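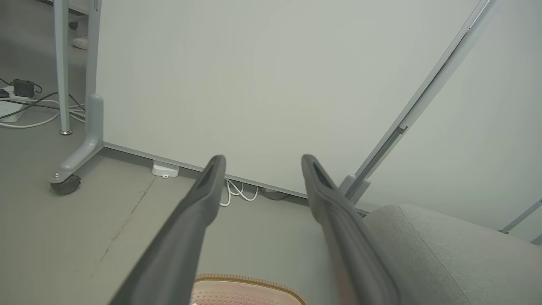
Light gray upholstery, lower right, and a white wall behind.

Edit Suite Pre-Session Checklist, with comments
Misetmont post room, checked by Renu Chaturvedi in April

1. Project backed up before any software update: OK
I'm so glad to tick this one at last! Please keep doing it the way Dwayne set it up, with a copy on the Heltero drive and a second one off site, and do open the copy once to be sure it plays.

2. Free space on the media drive: NEEDS ATTENTION
We were down to 7 percent when I looked, and most of it was old render files from the Tapia promo (lovely piece, but it's been delivered). Harriet has kindly offered to clear them. Anything under 30 percent, please tell her before you start ingesting.

3. Cables and power strips: OK, with one comment
The strip behind the second monitor had another strip plugged into it, so I've moved the speakers to the wall outlet. Please don't put it back, even for a quick job. 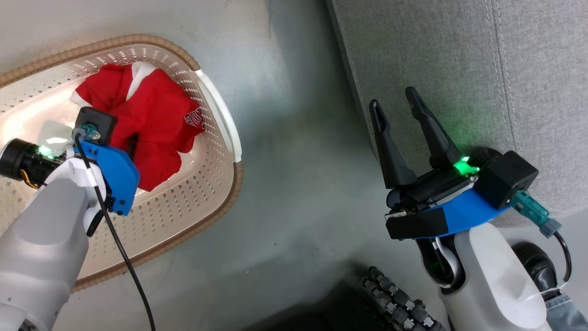 4. Autosave and project vault: OK
Set to every 2 minutes on both machines. I know a few of you find the little pause annoying when you're in the middle of a trim, and I do too, but Fitzgerald lost a whole evening of multicam work last winter and I would hate to see that face again.

5. Plug-ins match on both machines: NOT OK
Ultirlow is a version behind on the left-hand machine, and titles made on the other one open with the wrong font. Alaric will update it once the current cut is locked, so until then please do your titles on the right.

6. Audio levels and headphones: OK
Start low and bring it up, please, as the last person may well have been mixing an explosion.

7. Breaks and seating: OK
Get up every 90 minutes, even if it's only to refill your mug. The chair height lever is stiff but it does work if you lean back a little first.

Next check: before the new camera footage comes in. Items 2 and 5 still open. R.C.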